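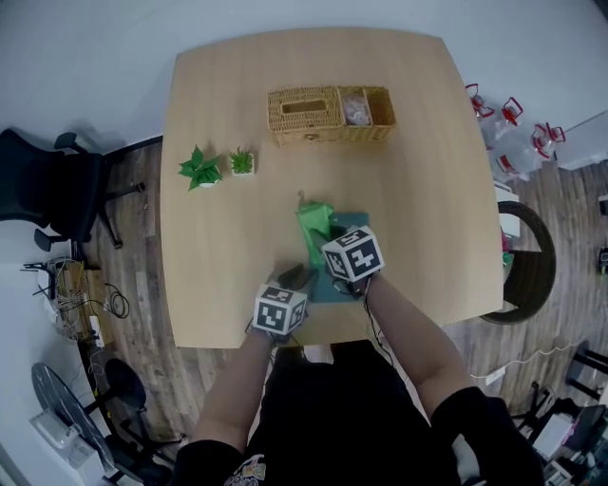 Section 5: Recording your first demos with the hand cubes

Okay, if you've made it through the Botbridge install you're past the boring part! This section is for everyone on the Gerkmont cloth-folding team, new members too. I wrote it after my own first session went badly, so expect a few opinions.

Before you start

You need the two marker cubes, their straps, a cloth, and a table you can stand at comfortably. Eliseo Ventura likes a plain mat under the cloth and I've come around to it (the cloth slides less).

1. Strap one cube onto the back of each hand. Snug, please! Wiggle your wrist, and if the cube wiggles later than you do, tighten it.

2. Run any cable back along your forearm, toward the elbow. Leave a little slack at the wrist.

3. Open Botbridge, pick "New session," and wait for both cubes to turn green in the preview. Mine usually take 8 seconds. If one stays gray, tilt that hand slowly until the camera finds a face.

4. Bunch the cloth up and drop it. Don't arrange it. We want messy starts, and a carefully messy cloth looks fake once you play it back.

5. Press the pedal, pick up the cloth, fold it, lay it flat, and press the pedal again. Keep each demo under 30 seconds.

6. Save it, or hit "Discard" if you fumbled the pedal. A clumsy fold is fine to keep.

Note: You can leave the other stuff on the table if it's out of your reach. Zyanya Palacios checked our early runs and a bit of clutter didn't bother the tracking.

Caution: Don't cross your wrists. One cube hides the other and the hands swap in the log. I lost a whole evening of demos to this.

Caution: Never pick up a cube by its cable. Unplug it first, then undo the strap.

Taking breaks

Stop after every 5 demos and shake your arms out. We already have over 950 saved, so there's no rush, and tired folds all start to look the same (mine do, anyway).

When you're done, copy the session folder to the Esquivel drive and put your initials in the name. Section 6 covers trimming the clips.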